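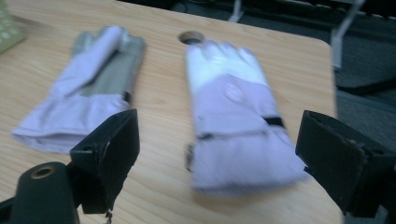 When I moved to Ditgate for my work, I thought I was prepared for winter. I come from a cold place, so I was a little proud about it. But the cold in my home town is dry and quiet, and here it comes sideways from the sea and goes into the sleeves. In my first month I lost one glove on the number 2 bus and walked with a hand in my pocket until the shops opened. Now I have a small habit: when I come in, the gloves go on the table side by side, the one with the pale purple and grey-green always on the left. If I see two, I can take off my shoes.

What I wanted to write about is walking to work, which I started in January and have not stopped. From my flat to the office in Wurnis it is 3000 steps in one direction, if I do not go round by the canal. The bus takes 12 minutes on paper. In the morning it takes much longer, and you stand with a stranger's rucksack in your face.

The first week was not pleasant. I left too late, I walked too fast, and I arrived with a red face and had to sit by the window before I could speak to anybody. Then I understood that I must leave at twenty past seven and not at half past. Ten minutes is a big difference, because the school traffic on Jiston Road starts exactly between these times and the crossing there is very slow.

I have two routes now. The short one goes past the bakery and the tyre garage. The long one follows the canal, where the path is muddy but there are herons, and once a man was playing the trumpet under the bridge at quarter to eight. I take the long one when I have slept well.

About shoes I can say only a little. I bought a pair from Uysal, the small shop behind the market, and they are heavier than I wanted. The soles are good on wet leaves. The laces are too long and I make a double knot, which my mother would not accept.

I also kept the money from the bus tickets in a separate account, to see what happens. By the end of March it was 222 pounds – more than I expected, and I have already spent part of it on a raincoat. The rest is for a train ticket home in summer.

Next month they close the canal path for repairs, so I will have to look for another long route. Perhaps through the cemetery, if the gate is open so early.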